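Subject: Re: [prenddale-rambles] January walk, boots, and the flask question

Hi all,

Catching up on three threads at once, so bear with me!

On January 3, 11:20, the walks desk wrote:
> Route is Prenddale car park up to Cividach ridge and back by
> the lower path, 11 miles. Meet at 8:30 by the notice board.
> Please tell the list if you want a lift, and can anybody say
> whether the stile at the Desmet farm is fixed yet?

I went past the Desmet stile on my way home from the dentist and yes, it has a new top step (very pale and smart, you can't miss it). The mud on the far side is as bad as ever, though. I sank in over one ankle and said a few things to the sheep. Gaiters if you have them.

I'm happy to drive and can take 2 people plus packs from the Jeneck side of town. Not 3, sorry – the back seat still has half a bookcase on it.

Now, boots. Somebody asked last month if it was worth getting old ones resoled. I've had mine done twice and I'd do it again tomorrow. The leather is finally soft in all the right places and I dread starting over with a stiff new pair. Do ask for the deeper tread, as my first lot of soles were like skates on wet slate.
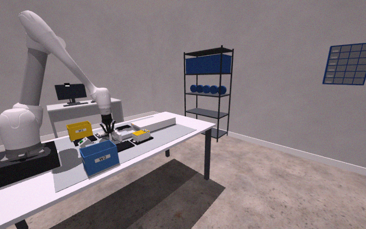 White arm with black gripper, over the long table

As for the ridge itself, it tops out just over 2,000 feet and the wind up there can be something fierce, so bring one more layer than you think you need. Last winter I wore my good hat and it's now somewhere in the next valley. I'm bringing the ugly one this time, with the string under the chin, and I don't want to hear a word about it!

If the cloud is down I'd vote for skipping the top and going along the lower path both ways. You still get the waterfall
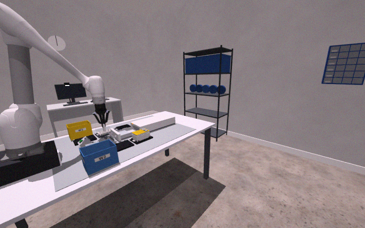

and the little bridge, and there's a nice flat bit by the wall that's out of the wind for lunch. I'll bring ginger cake. The flask question: I'm firmly on the side of soup in the big one and tea in the small one – coffee people can fend for themselves.

Lift requests to me by supper time the night before, please, and say if you're bringing a dog.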